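Canix 2 motion and contact planner: a review after one long job

Last updated: August

I wanted to like Canix from the first evening, and now I mostly do, but the way was not straight. It is a planner and control layer from Ostrowski for arms that work close to the floor and touch soft things. You give it the robot model, the depth data and a short task file, and it gives back a path with contact phases. We use it at Clurkine for picking up and opening bags, boxes and similar objects.

The first thing to know is that Canix trusts your finger model very much. If you measured the bare fingers and later you wrapped them, the model is wrong, and the planner does not warn you. Our fingers have a white wrapping with frayed edges, and on the wrist camera they fill the lower middle of the view. 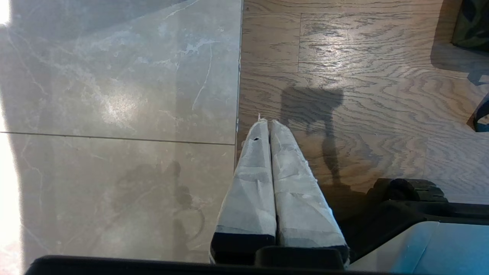
Ilmar Vesk
Motion software engineer, Clurkine, Zasville

For the self-filter I had to grow the finger shape by 4 millimeters on each side. Before this, the loose bits of wrapping were sometimes marked as an obstacle, and the arm refused to move because it believed it was already in collision with itself. The setting is called "skin" and it is well hidden in the second config file.

The floor module is better than I expected. It wants one plane, and it gets one plane even where gray marble tile meets wooden boards. Strong reflections are another matter. A bright spot on glossy tile becomes a hole in the depth data, and version 1 planned paths into such holes. Version 2 fills them from the plane around and colors them yellow in the viewer. I like this very much. The arm's shadow on the boards is also handled, but only if you switch on the shadow mask, and it is off after installation. Why?

The main reason to buy Canix is the contact phase. You can write that the finger should go to a surface, press with a small force and stay there while the surface bends. With a black soft bag, the gripper presses a pale finger to the lower corner of the red-lined lid and holds the lid open, with the silver case free to reach from above. In our old planner I wrote 200 lines for such a behavior. In Canix the task file has 50, and a colleague can read it.
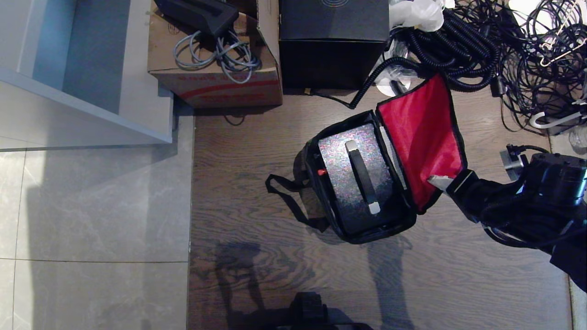
Issue 4, page 50

What I don't like is how Canix handles straps and cables. A webbing strap lying on the floor in a loop is so thin that it falls below the voxel size, so for the planner it doesn't exist. You can make the voxels smaller, but then planning becomes slow and a pile of coiled cable turns into a wall of tiny boxes. I ended by drawing keep-out zones by hand around everything that can catch a finger. There is a tool for this in the viewer and it works well, only the undo goes back just one step.

The head camera and the wrist camera can be used together. Calibration between them took me one morning, and the manual has a mistake in the order of the steps: do the wrist first, then the head. Support answered my message the same day and agreed with me. In the online manual it is still the old order.

The license is per arm, and the simulator is included. The simulator is good for rigid boxes and poor for cloth. A lid in simulation falls back like a wooden door, so I tune the pressing force only on the real robot, starting low.

I would recommend Canix to a team that has somebody patient with config files. For a cell with only hard parts and a fixed table it is too much tool, and a simpler planner will do the same for less money. We have renewed our license for the next year, and I have sent Ostrowski my list of wishes, with the strap problem in the first place.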